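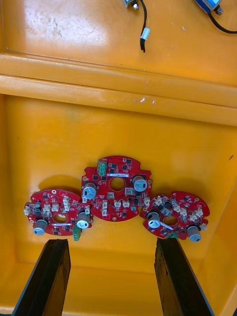

Itsuki Aoki reckons most of us throw away a good radio or kettle every year purely out of laziness, and he told me so before I'd even got my coat off. I had a dead kettle under my arm at the time, so I wasn't in a strong position to argue.

This was at the new Sunday repair morning in Rimley, which has moved into the old seed merchant's on Clundix Lane and opens at 9. I went along expecting a couple of trestle tables and a plate of biscuits. Well, the queue was past the chip shop! People had brought lamps, toasters, a sewing machine in a pram (lovely pram, too) and more hairdryers than I knew the town owned.

The idea is simple enough. You bring in something broken, you sit down with someone who knows their way round a soldering iron, and you help mend it. You don't just drop it off and go shopping. Gerd Fröhlich, who runs the mornings, is quite firm on that point, and he did send one chap back from the door to fetch his wife's food mixer and, as he put it, his patience.

There's no charge for the help, but you pay for any parts, and there's a jar by the kettle (a working kettle, not mine) for the rent. Grants have brought in £3,749 so far, which covers the roof repairs and the first winter's heating with a bit left over for tools.

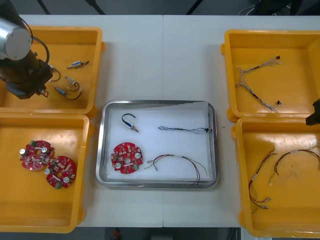 I got talking to Tsutomu Kamata while I waited, and he'd come all the way over from Tarnader on the early bus with a record player that only turned when it felt like it. He'd been quoted £200 to have it looked at in a shop. In the end it wanted a new belt and a good clean, and he went off beaming with it wrapped in a bath towel. I do hope the bus wasn't full.

My kettle wasn't so lucky. The base had gone, and Gerd said a new one would cost more than I'd paid for the whole thing. I was a bit put out, I'll admit, though I did learn how to get the bottom off without breaking the clips, and I've since had a go at the toaster at home. My other half has asked me to stop.

Not everyone is thrilled about the new place. Shinji Okabe lives two doors up and says the parking on the lane is hopeless by mid-morning, and I can't say he's wrong as I ended up leaving the car behind the library. Gerd has promised signs pointing people to the car park in Mill Street, and Shinji says he'll believe it when he sees them.

The mornings carry on every Sunday until December, when they'll stop for a few weeks and start again in the new year. They could do with more menders, particularly anybody who's handy with clocks or sewing machines. Please don't bring microwaves or anything that runs on gas, they aren't allowed to touch them.
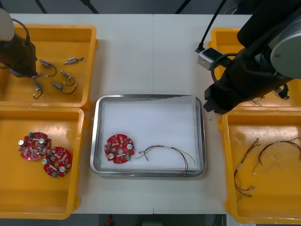 Before you go

Doors open at 9 and the last repair starts at noon. It's one item each, and only 7 names go on the waiting list once the tables are full, so get there early. Bring the plug and lead as well, even if you're sure they're fine. I left mine on the worktop and had to go back for it.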